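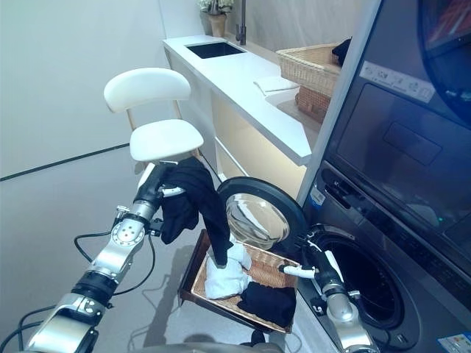
Pliradska laundry task: progress to the end of July

Summary
We have recorded 80 demonstrations of the laundry task at the Brarkport site, all by remote control. The robot works from a basket on the floor in front of the washer, with the washer door already open. Each recording covers picking up one garment and moving it with both arms. We kept nearly 40 of them for training. The rest were dropped for late starts or a lost video feed.

Dark clothes are still the hardest. Against a black door seal the operator finds it difficult to judge where the cloth ends, and the wrist views help more than we had planned for.
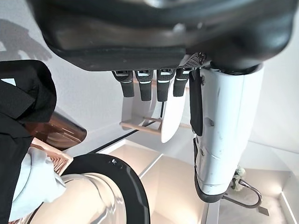 Changes since the last report
- Operators now work in turns of 10 minutes, with a break between.
- The wrist views sit next to the head view on the operator's screen.
- The Nesness software was updated and the delay on the left arm is shorter.

Next steps
We will record white items as a separate set, then mixed baskets. Handing a garment from one hand to the other needs its own practice sessions, as operators tend to let go too early with the first hand. 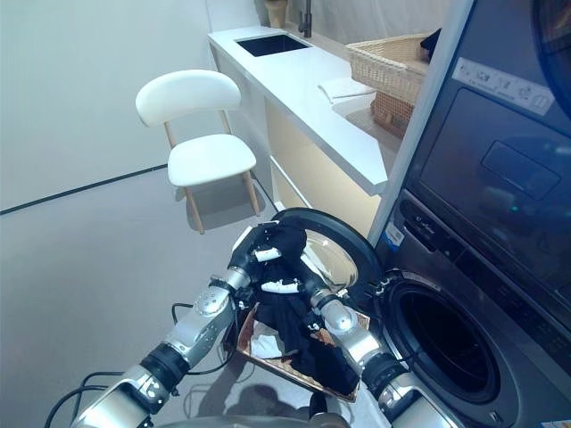
The Ó Súilleabháin grant covers 3 more weeks of operator time. We would like to move the unspent travel money into that line - a revised budget is attached.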